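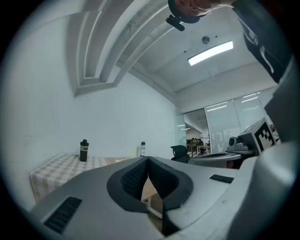
# Madska M2 hand-held gripper: gallery

Madska sells the M2 as a hand-held gripper for recording manual tasks, either as a single unit or in pairs. This page collects views from our review of kit 1814, supplied by Fivon. Testing was done by Nusrat Gondal and Tanveer Memon. Captions give the part or setting concerned. Click any thumbnail for the full-size file.

**View from the tool camera**

The opening picture shows what the operator gets with the stock wide lens. Gray shell across the lower half, dark textured mesh padding in the central opening, a slotted black vent on each side. The image is a circle with a dark border, and straight ceiling lines come out curved. Crop in software if your pipeline wants a rectangle.

**Field of view**

Coverage is generous. A checkered tablecloth on the left, the ceiling light and the frosted glass partitions at the back all fit in one exposure. The shell takes up a large share of the pixels and should be masked before training.

**Marker cube**

The white cube on the round gray surface carries a black and white fiducial pattern. It is small at this distance. For pose work Memon recommends placing a marker closer to the table, or printing a larger one from the files in the Ulley folder.

**Lighting**

Fluorescent ceiling fixture in view, glowing brightly. Lock exposure before recording. Auto exposure is on by default and the setting is two menus deep.

**What is in the kit**

- Gripper with camera, assembled
- 2 spare pads
- Charging cable
- Printed calibration sheet
- Hard case (Butt, foam insert)

**Ordering**

Part number 2809. Lead time is 14 working days from receipt of order. Spare pads are sold separately and ship sooner. Calibration on delivery is optional and is quoted by Wajid Jadoon at the service desk; include your kit number and firmware version in the request.

Page last edited Jan 5, 2025. Corrections to Jirayu Phetsri.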